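Obituary Writer and Family Liaison, Part-Time
Sturton Funeral Home, Humudthorpe

Sturton Funeral Home is hiring a part-time writer to prepare death notices and full obituaries with the families we serve. The job is 20 hours a week, mostly mornings, at our Humudthorpe office.

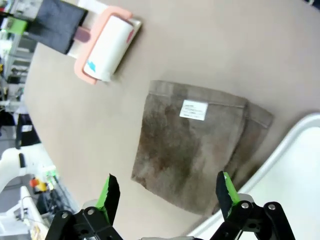
Mabli Maddocks
Office Manager, Sturton Funeral Home
June 2026

You will meet with relatives in person or by phone, take down names, dates and service details, and write a draft for them to approve. Most drafts are due back to the family the next morning. You will also send notices to newspapers and post them on our website, where 3778 obituaries are now online — older ones sometimes need a correction, and that is part of the job too.

We need someone who spells carefully, types well and is comfortable talking with people in the first days after a death. Two years of newspaper, church office or funeral home work is preferred. Pay is $2260 a month. Evening calls come up now and then and are paid extra.

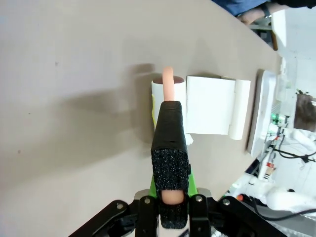

Do I need a funeral director's license to apply?
A license is not required for this position. You will not handle arrangements or contracts, and a licensed director is on the premises during office hours.

To apply, send a resume and two writing samples to Rhun Dafis, Sturton Funeral Home, Humudthorpe. A sample can be a published notice or a short life story of someone you know. Please leave out private details the family has not made public.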